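Gripper cable keeps pulling the gripper round when the wrist turns

Posted in Home and Workshop Builds, April 2022

Isabelle Grewal

I have a second-hand arm set up on a white table at our shared workshop and I've put a printed gripper on it. The body is printed in green, with two black fingers, and it hangs off a metal bracket bolted to the wrist. The gripper is driven by a Cilano servo board. Power and data go down one cable, which plugs into the side of the green block through a short lead.

It picks things up well enough. I've been practising with toy pieces and cubes, and it will set one piece on top of another most of the time. The trouble starts when the last joint turns past 72 degrees. The cable goes tight, the gripper body twists a little on the bracket, and the fingers come down off centre. If I go further than that the board loses the connection and I have to restart everything.

I tried a longer cable. That was better for the turning but now there is a big loop hanging out to one side, and it catches on things when the arm swings low. I also tried tying it to the wrist with cable ties, and that made the twisting worse.

Is there a proper way to route this? I'd like to keep the gripper body as it is if I can, as it took two goes to print. I can move the cable port if I really have to. The workshop has a Grutano printer and most hand tools, but no lathe or mill.

oldbench

You have two separate problems and I would fix them one at a time.

First, the body should not be able to twist on the bracket at all, whatever the cable is doing. If it does, either the screws are going straight into plastic and have worked loose, or you only have them in a line down the middle. Put heat-set inserts in the block and use four screws as far apart as the bracket allows. If there is only room for two, add a small printed lip on each side of the block so that it sits round the edge of the bracket and can't turn. You can print the lip as a separate part and glue it on, so the body you have can stay.

Second, the loop. You do need a loop, but it wants to be held in the right places. This is how I do mine:

Turn the last joint to the middle of its travel by hand, with the power off.
Fix the cable to the forearm, behind the wrist, with a soft clamp. Hook and loop strap is fine. Don't use a bare cable tie pulled tight.
Fix it again on the gripper body, close to the connector, so that any pull is taken by the body and the plug never feels it.
Leave enough between the two fixings that the joint can go to both ends of its travel without the cable going straight.
Run the joint to each end slowly and watch the loop. If it rubs or snags, move the rear fixing back along the arm and try again.

When you tied it at the wrist you probably put both fixings too near each other, and then all of the turning had to happen in a very short length of cable. That would explain why it got worse.

Also set a software limit on that joint. Most controllers let you do it. Mine stops at 116 degrees each way and I have never needed more than that for picking things off a table. Check that yours really obeys the limit before you trust it, as some only apply it in jog mode.

tomatoes_and_solder

just get a slip ring. spins for ever, no loop. bit dear but worth it

oldbench

A slip ring has to sit on the axis of the joint, and her bracket is bolted there. She would need a new bracket and a spacer, and the gripper would end up further out from the wrist, so the arm could lift less. I wouldn't do it for a joint that doesn't go all the way round.

McKinnon

I agree with most of what oldbench says. A few things to add from a build of my own.

The cable itself matters. Ordinary USB or network cable is stiff and doesn't like being bent over and over. I had one fail inside the jacket last August, and from the outside it looked perfectly good. It worked with the arm in one position and dropped out in another – much like what you describe, so it would be worth testing yours with a meter before you change anything else. Buy cable sold as "high flex" or made for cable chains. I use Notex and it has lasted, but any make with fine strands will be better than what you have.

On the port: if you do reprint the body, move the port to the top edge so that the plug points back up the arm. A plug that sticks out sideways always gives you a wide loop, because the cable has to come out straight before it can bend. A right-angle adapter does the same job without a reprint, though you need to hold the adapter still too or it will work its way out.

Lastly, keep the low side of the table clear on whichever side the loop hangs. I know that sounds obvious. I knocked over the same pot of screws for a week before I moved it.

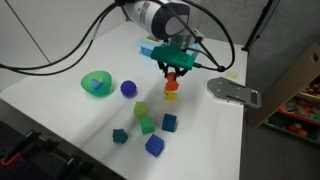
How much slack should there be between the two cable fixings?

Enough for the cable to keep a gentle curve with the joint at either end of its travel. Start long, with 400 mm between the fixings, and shorten it a little at a time until the loop no longer swings into anything. Stop there, even if it still looks untidy.

Isabelle Grewal

Thank you all. I took the gripper off tonight and the screws were straight into the plastic, and one had stripped its hole. I've ordered inserts and a right-angle adapter. I'll do the two fixings first with the cable I have and then see about high flex cable when I know what length I need.

My joint limit was set in the jog screen only, so that is another thing to sort out. I'll post again when it's back together.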